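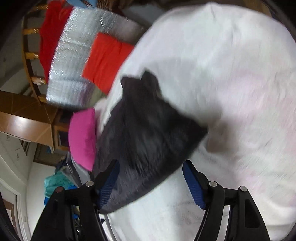 Chapter 2
What a Label Can and Cannot Tell You

Most people who buy clothes believe they know what they are buying. They have read the tag, felt the cloth between two fingers, and compared the price with the one on the next rack. This chapter asks how much of that belief is earned. Take a dark piece of clothing spread on a white sheet, black with soft folds and streaks of charcoal gray where the surface lightens. From looking alone, can you say what fiber it is made of? You can't, and neither can the person who sold it to you. Polyester can be made to look like silk, acrylic like wool, and a blend can be made to look like almost anything the buyer hopes for. The eye is good at color and shape. It is a poor judge of content, and the clothing trade has known this for a very long time.

Chapter 1 dealt with how fibers are made and spun. We now turn to the claims that are attached to them. By the end of the chapter you should be able to separate a claim that can be checked from one that can't, explain why two honest tests of the same cloth may disagree, and read a care label without giving it more trust than it deserves.

2.1 Three kinds of claim

Claims about clothing fall into three groups, and sellers gain a good deal by blurring the lines between them.

A content claim says what is in the thing: "90% cotton, 10% elastane." It can be checked in a laboratory by dissolving one fiber and weighing what remains. A content claim can be false, but at least it can be shown to be false.

A performance claim says what the thing will do: keep out rain, hold its shape, stay warm. It can be checked only if the seller says under what conditions. "Water resistant" means very little until we know how much water, for how long, and at what pressure. A light drizzle and an hour in a storm are different questions, and a single word on a tag is asked to answer both.

A character claim says how you are supposed to feel about it. "Timeless," "premium," "made with care." There is no test for these. They should be read the way you would read the music in a store.

Consider a jacket sold by the outdoor firm Vindska with a tag reading "premium recycled shell, all-weather warmth." The word "recycled" is a content claim, though an incomplete one, as no percentage is given. "All-weather warmth" is a performance claim with the conditions left out. "Premium" is a character claim. Six words, and the only one that could be checked as it stands doesn't say how much.

2.2 The trouble with warmth

Warmth deserves a closer look because it is the claim buyers care about most and understand least. A jacket makes no heat. It slows the loss of heat from the body, mainly by holding still air in small spaces. Anything that traps air will do this, whether it is down, polyester fill, or crumpled newspaper.

Sellers of filled jackets like to talk about thickness, and for once they have a point. A thicker layer of trapped air usually insulates better than a thin one. But thickness is measured on a new sample, at rest, in a dry room. The wearer sits down, leans on a seat back, packs the jacket into a bag for a month. 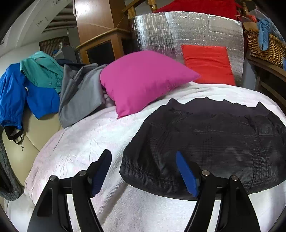

Stitching makes the picture worse. Lines sewn through both layers keep the fill from sliding to the hem, but along each line the two layers are pulled together and there is little room for air. A design with many close lines holds its fill in place and gives up some loft to do it. A design with few lines keeps its loft and lets the fill wander. Neither one is the right answer for everybody, and a tag that gives one number for the whole jacket hides the trade.

The firm Suven once printed a comfort temperature on every coat it sold. Customers complained that they were cold well above it. The firm answered that the figure assumed brisk walking, a hat, gloves, and a middle layer. None of this was on the tag. Was the claim false? By the firm's own method it was sound. To a person waiting at a bus stop in February, it was useless.

2.3 Numbers that look like evidence

A precise figure tends to silence doubt, and it shouldn't. In one catalog, the fabric maker Plondex stated that its coated cloth had survived 3,797 rub cycles before showing wear. The number sounds like science - who would make up the last two digits? But before accepting it, ask what the cloth was rubbed against, how hard, how many samples were tested, and who decided what "showing wear" meant. If only the best sample was reported, the figure tells you about one lucky scrap of fabric.

The same caution applies to this book. Where we give a test result, look for the method. If it is missing, treat the result as a rumor.

Before You Read On

Find a piece of clothing you own and copy out every word on its tags, inside and out. Mark each claim as content, performance, or character. For each performance claim, write down what condition is missing. Keep the list, as you will need it again in Section 2.6, where we look at washing instructions and at how often they are written to protect the maker from complaints.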